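Gunance moves tidying robots to simulated bedrooms first, and the morning shift changes with it

January 16, 2026
Company news, Robotics

The furniture rental firm Gunance has changed the way it prepares its tidying robots for work in furnished flats. Until last year, every new task was tried out by the staff in the test flat behind the Žukauskas warehouse. Now the first tests are made on a computer, in simulated rooms, and only tasks which pass there are brought to the real flat. The change affects the daily work of 35 employees, and the company says that no jobs were cut because of it.

Gunance rents out flats with furniture and cleans them between two tenants. The robots are meant to help the cleaning teams with the light part of the job: to pick up things which were left behind, to open drawers and check that they are empty, and to close doors. The heavy cleaning, the beds and the bathrooms remain with people.

The simulation program is delivered by Stirico, a small software company which has worked with Gunance for two years. It holds 376 rooms at the moment, mostly bedrooms, corridors and small utility rooms. In each of them the furniture and the objects can be placed in a new way before a test starts. A task is repeated many times with small changes, and the results are saved together with the views from the simulated camera.

For the people in the test flat, the old method meant a lot of walking and bending. After each attempt somebody had to put everything back to the same place, close the drawers, write down the result and start again. In a long week the team made 1192 such attempts. Several workers complained about pain in the back, and the works council asked the management already in spring to look for another solution.

Today most of the same people spend the first half of their shift at a screen. They look through the results of the night, mark the attempts which went wrong and write a short comment on the reason. They also propose new situations for the simulated rooms, and this part of the work is the one they seem to like best. A cleaner with many years of practice knows where tenants forget their things, and this knowledge was not written down anywhere before.

Objects near the edge of furniture are a good example of it. In the first version of the program, everything lay in the middle of tables and cupboards, with much free space on all sides. The cleaning teams objected that real flats do not look like this.

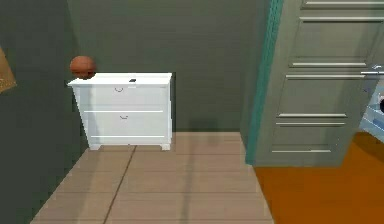

The rooms were then changed according to their notes. Things may now stand in a corner or reach a little over the edge of a surface, and small items can be mixed with large ones. A ball is treated as a difficult object by the teams, as it can roll away at the first wrong touch and end up under a bed. Doors may be left open at different angles, so that the robot must plan its way to the next room with less space.

Not everybody is satisfied. In a survey made by the company among the employees concerned, some wrote that sitting at the screen makes them tired in a different way, and that they miss the contact with colleagues in the flat. Others would like to have more training before they are asked to judge the results. Gunance has answered with a limit: nobody reviews attempts for more than 47 minutes without a break, and the second half of the shift is kept for practical work. The job title and the pay group of those who review have also been adapted.

The question of responsibility is still open. When a robot drops something in a tenant's flat, it is not yet clear in the internal rules who has to write the report, the team on site or the person who approved the task. The works council wants to have this settled before the robots are used in more buildings.

The next step is planned for February, when the tasks approved so far will be tried in the Clillix residence, a house with furnished flats for short stays. Two members of the cleaning team will be present in each flat and can stop the robot at any time. Employees who want to take part can put their name on the list in the staff room at Žukauskas.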